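Dumell software meeting, minutes
2026-10-20

Notes by Tsegereda Kassa. I was the one with the laptop open, so I got the job again. I've written it up the way we talked, which means it wanders. If I got your opinion wrong, fix it in the doc and leave a comment so I can see what changed.

There were six of us in the room and two on the call. The call dropped once during the planner item and we went back over the part they missed, so if that bit looks repetitive, it was.

Leftovers from last time

The log viewer is fixed. It used to eat all the memory on the small machine whenever somebody opened a run longer than a few minutes, and now it loads in chunks. I tried it this morning on the ugliest file I could find and it scrolled like a normal program. Lovely! The time axis still resets to zero when you switch tabs, and I've opened a ticket for that.

The naming argument is also over. The perception package stays Grolthorpe, the planner stays Campos, and the thing that used to be called "runner" or "the runner script" or "main2" is now Drisotent everywhere, including in the config files. Please don't leave old names in new code. I grepped for "main2" during the meeting and read out the results, which was mean of me but did get three of them deleted before we moved on.

The calibration check at startup did not get done. It was mine. I started it, got pulled onto the log viewer and never went back. It carries over.

Grolthorpe: plates again

Most of the meeting went here. We're still on the dish rack task – pick a plate off the table, put it in the wire rack – and the perception side is good at one half of that and shaky on the other.

A plate lying flat on the table is fine. The ellipse fit is steady, the rim gives us a clean edge, and the pose estimate barely moves from one image to the next while the plate is still. The white table helps a lot more than we'd like to admit. We agreed to stop bragging about the flat case until we've tried it on the patterned tabletop.

Plates standing in the rack are the trouble. When they overlap, the segmenter likes to hand us the front plate as one nice mask and then give back the ones behind as thin curved slivers. The ellipse fit on a sliver can land almost anywhere. In one run from the last batch it decided the rearmost plate was twice as wide as the front one and parked it halfway through the wall. Campos then quite sensibly refused to plan anything near it.

We talked through two fixes. One is to give the fitter a plate size to start from, taken from whichever plate in the set it can see best. All the plates in this set have the same simple shape, so borrowing the radius seems fair. The other is to train the segmenter on whole shapes, including the hidden part, and let it guess. The second is more general and also a lot more labeling. We're doing the first one now. I'd like to keep the second alive as an idea because sooner or later someone will hand us a mixed stack, and then the borrowed radius is useless.

There was a side argument about using color to tell the plates apart. With one green, one blue, one lavender and one red it works beautifully, and I worry that's exactly why we shouldn't lean on it. We settled on keeping color as a tie breaker when two masks touch, and switching it off in the nightly tests so we know what we've got without it.

The wire rack itself is its own little headache. Shiny thin wire gives us bright streaks in the image and holes in the depth. Right now Grolthorpe reports the rack as a loose cloud of points with gaps where the wires should be, and Campos pads that cloud until it's a solid brick. Safe, sure, but you can't put a plate into a brick. The proposal from the call side was to fit a rack model to the few wires we do see well and throw the cloud away. Everybody liked it. We'll need a decent model of the rack first, so somebody has to sit down with calipers, and that somebody is me.

Shadows came up too. The arm throws a long soft one over the table and the old threshold used to pick up its edge as an object now and then. The new filter removes it by checking height, and I haven't seen a false hit from it since the change went in. I asked for one more set of tests with the light moved before we call it closed.

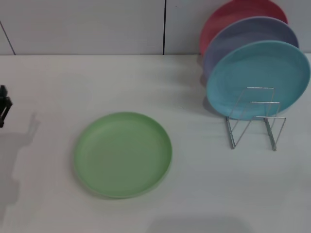 Campos: planning near the rack

Two things here, and a long detour.

First, the planner is spending far too long on the final approach. The time limit is 2000 milliseconds per attempt and it hits the limit on a good share of the tries, mostly when the goal slot is next to a plate that's already in. Part of that is the brick problem from the last item. Part of it is that we ask for a very exact tilt when the slot would accept a small range. I changed the goal to a range on my branch last night and the planner stopped sweating over it. Needs a proper review, since I only ran it in simulation and simulation plates are very polite.

Second, retries. When a plan fails, Campos starts over from nothing, even if the first three quarters of the path were perfectly good. We'd like it to keep the good part and only replan the end. There was some worry that the kept part could be stale if a plate shifts between attempts. Agreed answer: check the kept part against the newest scene before reusing it, and if anything touches, drop the lot and start clean. It's a cheap check.

The detour was about whether the planner should choose the slot or be told the slot. At the moment Drisotent picks one by walking from one end to the other and taking the first that looks open. I think the planner should get the list of open slots and pick the easiest. The other camp thinks that makes runs hard to compare, because the same starting layout could end differently. We went back and forth for a good while (this is where the call dropped, and I suspect one of them was glad of it). In the end we said: make it an option, default stays as it is, and we look at it again when the replanning change is in.

Control: letting go

Short item, nice news. The release step now opens the fingers slowly while the wrist gives a little, so the plate can settle into the slot by itself. Before, the fingers popped open and we got that nasty little kick. The control loop stays at 100 hertz for now. There was a request to take it to 500, and the answer was that we don't have a reason yet besides wanting to. If the slow release turns out to need it, we'll talk.

One open question on grip force. The limit is a single number in the config and it's the same for every object, plates included. I'd like it per object class. No objections, but no one jumped up to do it either, so I've put it on the list without a name.

Also, please stop overriding the speed limit from the command line and then forgetting about it. Drisotent will start printing the override in big letters at launch. I asked for red. We got yellow, because red is for errors. Fine.

Drisotent: tooling and tests

The nightly run has grown to 18 recorded layouts and takes long enough that it's sometimes still going when people come in. We'll split it in two: a short set that runs on every merge and the full set at night. I'll choose the short set, and I'll include at least one layout with overlapping plates in the rack so that the sliver bug can't sneak back.

Replay is the thing I'm most excited about. You can now take any logged run, swap in a new Grolthorpe build and see side by side what the old and the new one would have reported. It doesn't touch the arm at all, you can do it on a train. There's still a problem with timestamps when the log has two cameras in it and one of them starts late. The workaround is to trim the front of the log by hand. The real fix is to stop assuming both start together, and that's being worked on.

Somebody asked if failed runs could be tagged with a cause at the time, by whoever is standing there. Yes please! We have a pile of failures from April labeled just "bad" and I can't do a thing with them. Drisotent will ask for a cause when you stop a run early, from a short menu, with a free text line. The menu for now: perception, plan not found, grasp, release, operator stopped, other. If "other" gets crowded we'll add to it.

To do

Tsegereda: startup calibration check (really), rack measurements and model, short test set, tab reset ticket, cleaned-up branch with the goal range for review.

Perception pair: borrowed radius in the ellipse fit, color off in the nightly tests, shadow test with the light moved.

Planner pair: keep-and-check replanning, slot choice as an option.

Tooling: failure cause menu, override message at launch, two-camera timestamps in replay.

No name yet: grip force limit per object class. Ping me if you want it. It's a small one and a good way to get to know the config code.

Things we ran out of time for: the patterned tabletop and who is ordering it, whether the depth filter should live in Grolthorpe or before it, and the docs page that still tells new people to run main2. I'll put those at the top for next time.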